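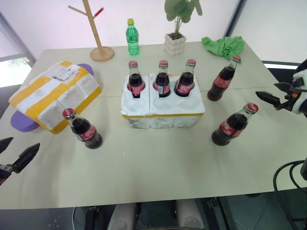

21 Oct 2025
By Tang

My job has a boring name. I'm an equipment planner, and when I tell kids that, their eyes sort of slide away toward the snack table. So now I say it another way: I go shopping for robots. Then everybody wants to talk to me!

I work at a place called Griva, in a town called Brenurwood. We have robots with two arms, and we teach them to do jobs with bottles and boxes and cloths, the kind of stuff you'd find at home. Somebody has to decide which robot to get, what else it needs, and how to pay for it all. That somebody is me (and a very long list).

So how do you shop for a robot?

You'd think I start by looking at robots. I wish! I start with a question: what's the job? Let's say the job is putting bottles of cola into a holder, the kind with round holes that each bottle sits down into. Easy for you. You grab, you lift, you drop it in the hole, and you're probably thinking about lunch the whole time.

A robot has to do each bit of that on purpose. It has to find the bottle. It has to move its arm over there without knocking down the other bottles. It has to squeeze hard enough to hold on but not so hard that something breaks, and then it has to line the bottle up with the hole. If it's off to one side, the bottle bumps the edge and won't go in.

Every one of those bits tells me something about what to buy. How far does the arm need to reach? Get a tape measure and reach across your kitchen table. Can you touch the far side without leaning? A robot that is bolted down can't lean over the way you do, so if the arm is too short, it's too short forever. How heavy is the thing it picks up? A full glass bottle is a lot heavier than an empty one, and it gets harder to hold when your arm is stretched way out. Try it with a full water bottle (plastic, please, and over the grass). Your shoulder will complain pretty fast. Robot arms have the same trouble, so I always check how much they can lift with the arm all the way out.

Now, hands!

Robot hands are mostly called grippers, and you can buy them in all kinds of shapes. Lots of them have just two fingers that open and close like a crab's claw. Some have soft cups that suck onto things. There are ones with five fingers that look like ours, and those are very cool and very expensive, and I have asked for them more than once.

For bottles, two fingers will do the job. Make yourself a gripper right now: put your hand flat, then pinch with only your thumb and first finger. Go pick up a spoon. Now a sock. Now a sheet of paper lying flat on the table. The paper's mean, isn't it? That's why I ask for a list of everything the robot will have to pick up before I choose its fingers. A bottle is hard and smooth and keeps its shape. A cloth flops all over the place and never looks the same twice.

The part I got wrong

The first time I planned one of these, I wrote down the price of the robot and felt very grown up about it. Then I went to lunch. When I came back, my boss had written 17 more things under it in red pen.

I had forgotten the table. I'd forgotten cables, and something to keep the cables from getting caught on stuff. I'd forgotten spare fingers (the grippy bits wear down, a bit like the soles of your sneakers), and the big red button that stops everything. I'd forgotten the cost of getting a very heavy crate up our stairs. And I'd forgotten the things for it to practice with! You can't teach a robot to pick up bottles if you don't have bottles. You need a holder for them to go in. You also want a few other objects on the table, like a plant or a box or a crumpled cloth, so the robot learns which things are bottles and which things aren't.

All those extras together came to 2069 dollars. I still remember that number because I had to go and ask for it.

You can play this game with a pet. Say you want a hamster. Write down what the hamster costs, and then write down everything else: the cage, the bedding, the wheel, the food for a whole year, a trip to the vet. See how long the list gets. The hamster's the cheap part!

Buy it or borrow it?

Sometimes I don't buy at all. If we only need a robot for a short project, we can rent one and give it back, like bowling shoes. Last June we had to choose between two robots, and one of them was called the Grerko. I liked the Grerko a lot because it could reach farther. But it needed a new kind of plug in the wall, and putting in the plug would take four weeks, and we didn't have four weeks. So we rented the other one. I was grumpy for a whole afternoon.

I also have to save some money for later. Things wear out. Somebody has to clean the parts and tighten the screws, and every so often a motor needs looking at. If I spend every dollar on the first day, there's nothing left when a cable goes bad, and then we've got a fancy robot standing there doing nothing.

Your turn

Pick a job at home you'd like a robot to do. Just one! "Clean my room" is too big, so try "put the markers back in the cup." Write down how far it has to reach, the heaviest thing it has to lift, and what kind of fingers you'd give it. Then make your list of extras and ask a grown-up to guess what you forgot. Mine always find something.

Comments (4)

markercup_kid: I did the sock one with two fingers and it was easy but the paper was IMPOSSIBLE. I licked my finger and then it worked. Can robots do that

Tang: Ha! They don't lick, but some of them have rubbery pads that are good and grippy. Same idea, less spit.

room12reads: We did the hamster list in class. Ours got to two pages and now half of them want a fish instead.

bluebike: my robot would feed the dog. extras: bowl, scoop, dog food, a lock so the dog cant get the robot to do it again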